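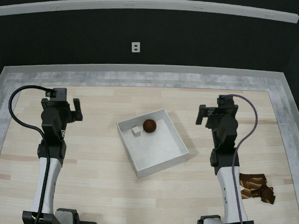

Unit 6: Receiving and Storing Household Textiles

Home | Courses | Handouts | Reading List | Contact

Punddale School of Domestic Studies
Course leader: Carla Nasrallah

Purpose of the unit

Students will learn how a small collection of household textiles is received, recorded and put into storage. The collections in question are modest ones: towels, table linen, aprons, bedding and everyday clothing given to a local museum or kept by a family. Costume of high value is treated in Unit 9 and will not be discussed here.

1. Receiving

A textile should be given a temporary number on the day it arrives. The number is written in pencil on a paper tag and tied loosely through a buttonhole or loop. Pins and adhesive labels are not to be used, even for one night.

The donor should be asked where the item was made, who used it and how it was washed. These answers are often lost within a generation. In the Rernon gift, two tablecloths of the same weave were entered as a pair until the donor's niece explained that one had been bought 20 years after the other to replace a scorched cloth. The register had to be corrected by hand.

New arrivals are kept apart from the main store until they have been checked for moth, carpet beetle and mold. Seams, hems and pockets require the closest attention.

2. Folding and creasing

Cloth that stays folded along one line for a long period will weaken there. Cotton tolerates this fairly well; silk and starched linen do not. Each fold should be padded with a roll of acid-free tissue, and the item refolded along different lines at every inspection.

Items that arrive crumpled should not be ironed. Heat sets stains that might otherwise be removed, and pressure can break fibers that are already dry. Most creases in cotton will relax if the cloth is laid flat on a clean surface under its own weight. Students who are uncertain should leave the creases alone and consult the instructor.

3. Striped and checked cloth

Woven stripes and printed stripes must be entered differently in the register. A woven stripe shows on both faces of the cloth with nearly equal strength. A printed stripe is usually paler on the back. Record the colors in plain terms (brown, tan, cream) and avoid trade names — these change from decade to decade and mean little to a later reader.

Where the dye may not be fast, a test is made on a hidden part of the hem with a damp cotton swab. A second person must be present and must initial the test sheet.

4. Boxes and shelving

Boxes should be large enough that nothing is forced into them. The heaviest pieces go at the bottom. Every lid carries the box number on the short side, where it can be read from the aisle. Finished boxes are placed on shelving, never directly on the floor of the store.

The Broredico tables, distributed in Week 2, give the recommended box depth for each class of textile. Dima Mahasneh's notes on rolled storage should be read alongside them — particularly the section on rugs.

5. Written work

Prepare a register entry of not more than two pages for one textile from your own home. Include its measurements, fiber, condition and history of use. Entries are due at the start of the Wednesday session.

Related handouts
Unit 5: Fibers and How to Tell Them Apart
Unit 7: Stains, Soaps and Water
Unit 8: Mending Before 1950
The Ghanem Linen Register: A Guide for Students

Comments

Elias Hamdan
May the textile for the written work be a modern one? I have only bath towels at home.

Carla Nasrallah
Yes. A bath towel is acceptable, provided the history of use is complete.

Edgars Grigaitė
The Week 2 tables print very small. Is there a larger copy in the library?

Ayman Ghanem
There is one at the desk, in the green folder. It may be copied but not borrowed.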